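Tool library: new hours, new fees and the winter stocktake

The tool library reopens after the summer break on 2018-01-12, and there are a few changes members should know about before they come in.

The main one is hours. We will now open on Saturday mornings from nine until one, and on Wednesday evenings from five until seven. The old Monday session is finished. It was quiet for most of last year and the same two or three people were coming in, all of whom have said Wednesday suits them.

Annual membership goes up to $70. It has not moved for four years, and in that time the insurance has gone up at every renewal. Concession membership stays where it was. If you paid before Christmas you are covered at the old rate until your renewal date, so please don't send the difference.

Late fees are now $2 a day for power tools and nothing for hand tools. We would still like the hand tools back. There are 18 items overdue by more than a month, including both of the long spirit levels, the tile cutter and the good post-hole digger. If you have the post-hole digger, ring the desk and someone will come and get it from you. There is a waiting list for it every autumn.

Nhàn Mai finished the catalogue in December. The collection stands at 1,956 items, counting each socket set and each box of drill bits as one. Everything now has a number engraved or tagged on it, and the number is what you quote when you book. "The blue sander" could be any of several. The old paper cards have been kept in the filing cabinet in case the database loses something, but they won't be updated.

Bookings have moved to Narnura, the same system the hall uses. You will need to set a new password the first time you log in. Your borrowing history has come across, but reservations made before Christmas have not, so check yours and make it again if it is missing. Phone bookings are still fine during opening hours.

A few notes on condition. The two older circular saws have been retired after failing the electrical test. The pressure washer is back with a new hose and should be drained before you return it - it came back full three times last year. The extension ladders are now kept on the wall brackets by the side door, and you need a second person with you to take one out. Please bring roof racks or a trailer. We no longer lend tie-down straps with them as they were not coming back.

Donations are welcome again, within reason. We are short of clamps, wood chisels, garden forks and anything for bicycle repair. We can't take petrol mowers, paint, or power tools with a cut or taped lead. Leave nothing at the door when we are closed.

Bo-ram Gil will run the sharpening class again in March. It covers chisels, plane blades and secateurs, and you should bring your own. The stones are provided. Places are limited by bench space and the last class filled in a week, so put your name down at the desk if you want one. A basic fence repair session is also planned if we can find someone to lead it. If that's you, please get in touch.

The next members' meeting is at the end of March, after the Saturday session. Agenda items to the desk by the middle of the month.
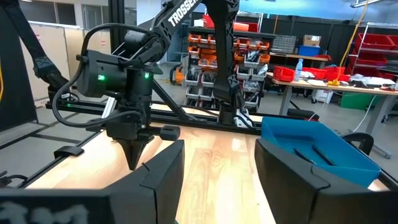
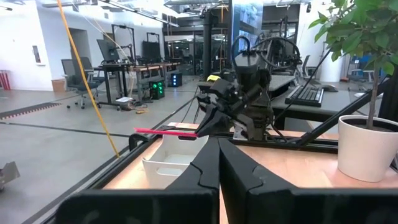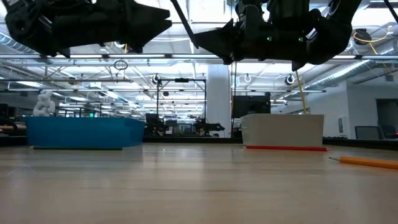
Wooden tabletop and black grippers, three views.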